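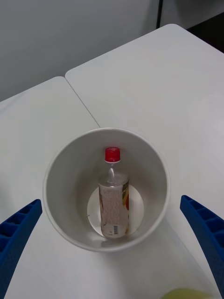
*Clear bottle with a red cap, standing in a round white container.*

**Clusia Fund grant, second progress report: the Dimitriou biography**

Submitted by Demetrio Soler

The first report promised a finished draft of the early chapters by October. I have two of the three. The missing one covers the years between law school and the first court appointment, and I would sooner hand it in late than repeat what every earlier account says about them.

Most of what is in print on Judge Dimitriou goes back to a single memorial pamphlet, written by a former clerk who admired him and owed him a job. The pamphlet gives him a poor childhood, a brilliant degree and a principled resignation from the ministry. Later writers copied all of this, sometimes down to the commas. I have now checked each claim against whatever paper survives, with mixed results.

**The childhood.** The family was not poor. The tax rolls show a house with a shop below it and a second lot near the river. The shop did go under when he was 14, so there may be some truth buried in the story, but he stayed on at a private school afterward and somebody paid the fees. I don't know who. An uncle is the usual guess, and a guess is all it is.

**The degree.** He graduated. The register has him in the middle of his class. The prize the pamphlet mentions was given to another student with the same last name, two years ahead of him. Kamil Ďurica found this while looking for something else and I went back over the register myself before believing it.

**The resignation.** I have doubts here that I can't yet settle. The letter quoted in the pamphlet has never turned up. What we do have is a ministry payroll that goes on listing him for five months after the date he is supposed to have walked out. Payrolls can be wrong, and clerks forgot to strike names. Still, the amounts change partway through, which suggests someone was paying attention.

**Archive work**

We have read 134 letters so far, 85 of them from the Viltari family papers. The family has been polite and slow. They released the letters to his sister but are holding back the correspondence with his publisher, on the grounds that it is "only business." I'd like to see it anyway. His treatise on inheritance law was supposedly written in one winter, and I would be surprised if the publisher's side of the file agreed.

Kamil has transcribed everything released to us. His transcripts are careful, and where he can't read a word he leaves a gap. I mention this because the typed copies made by the family a generation ago have no gaps at all, and in several places they are plainly guessing. One turns a complaint about rent into a remark on the constitution, and that remark has been quoted in two textbooks.

**Money**

Of the grant, 3,000 is unspent. It was set aside for scanning by Wondari, whose trial batch came back with the margins trimmed off. His notes are mostly in the margins. They have offered to redo the batch for free and I have accepted, but I have not signed for the rest and won't until I see the new scans next to the originals.

I'd ask the Fund to let me carry this amount over into the next period. If the second batch is no better, I will move it to travel – the provincial court records have never been copied and have to be read on site.

**Next period**

- Finish the missing chapter, with the resignation left open if no new paper appears.
- Ask the Viltari family again for the publisher's letters, this time in writing.
- Compare the first two printings of the treatise. The second is said to be "fully revised." I have looked at the opening section and found one changed date and a new dedication.

The Fund's last note asked whether the book will still present Dimitriou as a reformer. I can't promise that. His rulings on married women's property were ahead of his colleagues', and the draft says so. His rulings on tenants were not, and he owned rental property for most of the time he was writing them. Both are in chapter two, which is attached with Kamil's source list.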